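How to read a form line before a race meeting

A form line packs a horse's recent career into a row or two of type. Once you know the order the details come in, you can get through a full card in an evening. The steps below use the layout in the Lurkuten race book, but most Australian form guides set things out in much the same way.

1. Start with the string of figures

The figures beside the horse's name are its latest finishing positions. Read them from left to right, with the most recent run on the right. A 1 is a win, a 2 is a second, and so on up to 9. A 0 means the horse finished tenth or worse. An x marks a spell, meaning a break from racing of three months or more.

Take Brasolis, whose string reads 42x31. It ran fourth, then second, had a spell, came back with a third and won last start.

2. Check the distance and the track

Find the distance of today's race, then look for the horse's record at that trip. It is written as starts, then wins, seconds and thirds. A record of 11: 3-2-1 means 11 starts for three wins, two seconds and a third. Do the same for the track record. A horse with plenty of runs at 1,000 metres and none beyond it is an unknown over a mile, whatever its overall figures look like.
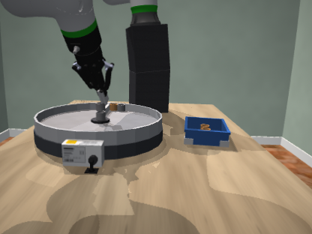
Lurkuten Racing Club — Members' Education

3. Look at the going

Track ratings run from Firm 1 to Heavy 10. Good is 3 and 4, Soft is 5 to 7, and Heavy is 8 to 10. Most guides give a separate record for each band. Pay attention to it in September, when a Good 4 at breakfast can be a Soft 6 by the third race.

Grimetti is a useful one to study. It has never missed a place on Soft ground and has yet to finish in the first half of the field on Good. Read without the ratings, its form looks patchy.

4. Compare weights and class

Each past run shows the weight carried and the grade of the race. If a horse won with 54 kg and goes up to 58 kg today, it has a harder job. If it was beaten a length in a stronger grade and drops back, it may be better placed than a last-start winner coming up from maiden company.

Prizemoney gives a quick check on class. Lill, a mare still eligible for maidens, has earned $3,642. Divide the total by the number of starts if you want to compare horses that have raced for different lengths of time.

5. Read the margin along with the position

Sixth beaten two lengths is often a better run than third beaten seven. The margin is printed after the finishing position, usually with an L for lengths. Check the size of the field as well — third of four tells you very little.

6. Mark the scratchings last

Scratchings can change the barrier draw, so leave your final notes until race morning. Cross out the scratched runners, move the others in where needed, and check for late rider changes.

Printed race books are at the main gate on race days. Quote item 635 if you are ordering one by post.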